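Buscar en el manual Buscar

Inicio Instalación Puesta en marcha Demostraciones Mantenimiento Contacto

6. Preparación de la estación de desapilado para visitas y jornadas de puertas abiertas

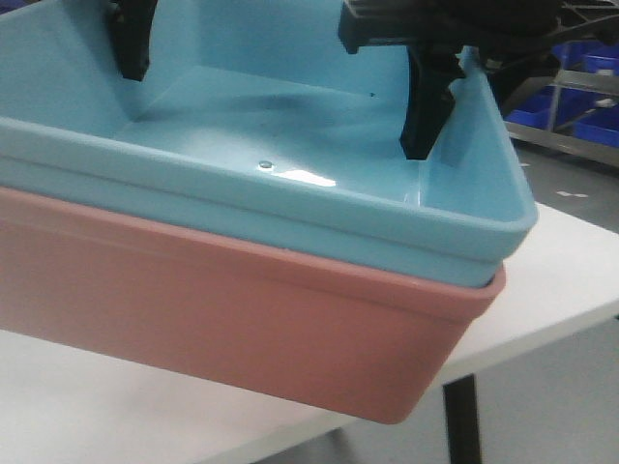 Figura 6-1. Dedos de la pinza en el interior de la cubeta azul, apilada sobre la cubeta rosa.

6.1 Objeto y alcance

La presente sección establece el procedimiento para preparar, presentar y cerrar la demostración de desapilado de cubetas en la sala Nolham. Se aplica a las visitas concertadas y a la jornada de puertas abiertas del 14 de mayo de 2026. No sustituye a la sección 3 (Seguridad de la célula), cuya lectura es obligatoria para todo el personal que intervenga en la demostración.

La responsable de la jornada es Ulla Mäkelä. El manejo de la estación corresponde a Liviu Coman y, en su ausencia, a Safta Lazăr. Ninguna otra persona está autorizada a retirar el bloqueo del mando.

6.2 Comprobaciones previas

Las comprobaciones se efectuarán antes de la apertura de puertas, con la sala cerrada al público.

1. Verifique que la mesa está nivelada y que las patas no se desplazan al empujar el tablero con la mano.
2. Retire del tablero las herramientas, los vasos y la documentación.
3. Limpie las cubetas con un paño seco. No emplee productos que dejen película en el plástico.
4. Examine los dedos de la pinza. Si presentan grietas u holgura, anule la demostración y comuníquelo a Mantenimiento (extensión 172).
5. Pulse la parada de emergencia y confirme que el brazo no admite órdenes. Rearme según el apartado 3.4.
6. Cargue en la consola Amato el programa DESAPILADO VISITA. Los programas de producción no deben ejecutarse con público en la sala.

NOTA. Las cubetas de demostración se utilizan vacías. El peso de una cubeta cargada modifica los parámetros de fuerza y exige una nueva validación.

6.3 Colocación de las cubetas

7. Coloque la cubeta rosa sobre la mesa, cerca del borde delantero, dentro de la zona de trabajo configurada.
8. Introduzca la cubeta azul en la rosa y asiéntela sin forzarla. El reborde de la azul debe quedar por encima del de la rosa.
9. Compruebe con la mano que la cubeta azul sale sin arrastrar a la rosa. Si se adhieren, sustituya el par.
10. Abandone la zona de trabajo y cierre la cadena delimitadora.

PRECAUCIÓN. No corrija la posición de las cubetas con el brazo habilitado, aunque este se encuentre detenido.

6.4 Desarrollo de la demostración

11. Sitúe a los asistentes detrás de la cadena y léales el aviso de seguridad del anexo B.
12. Ajuste la velocidad al 50 % y habilite el brazo.
13. Inicie el ciclo. La pinza desciende con los dedos hacia el interior de la cubeta superior.
14. Pulse PAUSA cuando los dedos se encuentren enfrentados dentro de la cubeta azul, conforme a la figura 6-1. Es el momento indicado para explicar la toma interior: los dedos se separan y ejercen presión sobre las paredes desde dentro, de modo que el reborde de la cubeta inferior no estorba.
15. Reanude el ciclo. El brazo debe elevar la cubeta azul y depositarla en la posición de destino.
16. Si la cubeta inferior se levanta junto con la superior, detenga el ciclo y proceda según el apartado 6.5.

Cada grupo dispone de 44 minutos, incluidos el aviso inicial y el turno de preguntas. Las consultas comerciales se remitirán a Bianca Neagu, en el mostrador de Saston.

NOTA. Los reflejos de la iluminación en el fondo de la cubeta pueden afectar a la localización por visión. Mantenga la iluminación de la sala tal como estaba durante la calibración y no autorice el uso de flash.

6.5 Incidencias

La cubeta superior se desliza durante la elevación. Detenga el ciclo, deshabilite el brazo y limpie las superficies de contacto. Repita el ciclo una sola vez.

Las dos cubetas se elevan juntas. Descienda el conjunto en modo manual, a la velocidad mínima. Cambie el par antes de continuar.

La consola no localiza la cubeta. Revise la posición indicada en el paso 7 y repita la búsqueda. Si el error persiste, prosiga la visita sin movimiento del brazo.

ADVERTENCIA. Si una persona rebasa la cadena, accione de inmediato la parada de emergencia. El incidente se notificará por escrito a Sorin Sima, aun cuando no se hayan producido daños.

6.6 Cierre

17. Lleve el brazo a la posición de reposo y deshabilítelo.
18. Anote en el registro Atetden el número de ciclos realizados. La revisión de los dedos es preceptiva cada 2.000 ciclos; la última se efectuó en marzo.
19. Bloquee el mando y entregue la llave en recepción.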